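Call for participants: does the fruit wash do anything?

Flamwood Household Testing is looking for people who buy fresh fruit every week and are willing to be bored by it for nine days.

You have seen the bottles. A spray or a soak, a leaf on the label, and a promise that your fruit will be cleaner and keep longer than it would after a rinse under the tap. We have read the claims for two of them, Jarik and Gavum, and we are not convinced. The makers may be right. We would like to see it happen in ordinary kitchens before we say so in print.

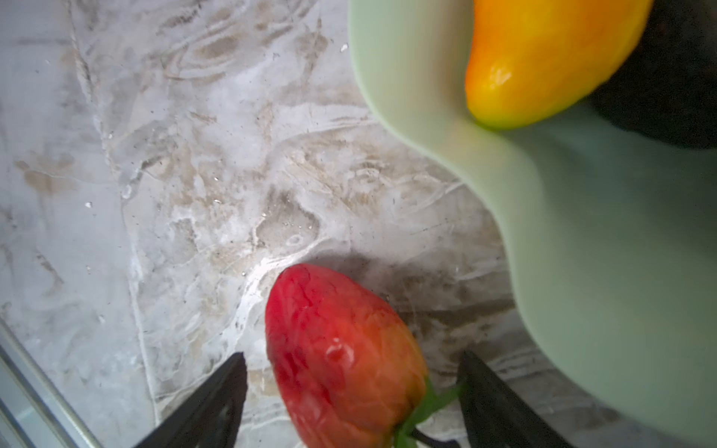
Each household gets two unmarked bottles. One holds a produce wash and the other holds plain water, and we won't tell you which until the end. You buy your own fruit, split it into two batches, treat them as the sheet says and write down what you see and taste each evening. It takes a few minutes. Please don't write what you think we want to hear – in July we threw out a whole stack of forms that said "fresher!" and nothing else.

We need 200 households. You must be over 18, have a working refrigerator and have no food allergies. People who already swear by a fruit wash are welcome, and so are people who think the whole thing is a racket. If you work for a company that sells one, please sit this out.

Pay is a $40 grocery card, sent once we have your finished forms. No forms, no card. We take no money from the makers, and we buy the bottles off the shelf.

To apply, write to Sorcha Ó Riain at the Flamwood office by 2 Aug 2019. Tell us what fruit you usually buy, how you wash it now, if you do, and who else in the house eats it.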